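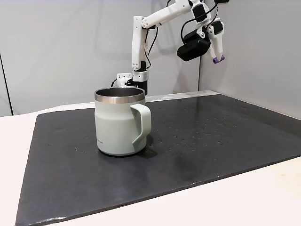

Green mug with a steel rim, on the dark mat.

28/11/2021

I want to write today about drinking less coffee, because two readers asked me after my last post and I gave them only a very short answer.

When I moved to Tirside I was drinking coffee from the morning until I went to bed. In Prenitz, where I grew up, coffee is something you make for a guest. You sit down for it, you finish it, and after that you wash the cup. In my first office here the machine stood next to the printer, and each time I printed a page I also took a coffee. I printed many pages in that job.

I did not notice a problem for a long time. I slept badly, but I thought it was the street, and later I thought it was the pillow. I bought a new pillow for 40 dollars. It is a good pillow and I still have it, but I slept the same.

In January I decided to try with only 2 cups a day, both before lunch. The first week was not pleasant. I had a headache behind the eyes every afternoon, and I was short with people on the phone, for which I later apologized to one of them. In the second week the headache was smaller. In the third week I forgot one day to take the second cup, and I understood only in the evening that I had forgotten.

What I missed was mostly the walk to the kitchen and having something warm in the hand. So I started to drink other things at the same hours. Plain hot water with a slice of lemon was fine for the morning but too sour for me after lunch. Mint tea I like very much, only I must take the leaves out early or it becomes bitter. The roasted barley drink that my grandmother made is sold here too, in the small Pravberg shop behind the station, and it is the one that stayed with me. It tastes a little like bread. My colleagues tried it and were polite.

The price was a surprise also. A bag of coffee lasted me before less than two weeks, and now it lasts almost 50 days, so I can buy a better one. At the moment I have the medium roast from Ocampo, which I grind by hand. The grinder is slow and loud and I would not use it before seven, as the walls in our building are thin.

Some readers will ask if I sleep better. Yes, I do, but I want to be careful with this. In the same year I also changed my job and stopped to look at the phone in bed, so I cannot say which one of these helped the most. My sister made the same change as me with the coffee and she sleeps exactly as before, that is to say like a stone.

If you want to try it, I would advise you not to start in a week when you have a deadline or a visit from the family. Take away one cup, stay there for some days, and then take away the next. Keep the cup you enjoy the most for the last. For me it is the first one, still in slippers, with the radio on low and the window open a little, even now when it is cold outside.

Next time I will write down the recipe for the poppy seed cake, which I promised already in the summer. I have to convert it first from my grandmother's spoons, and her spoons were of very different sizes.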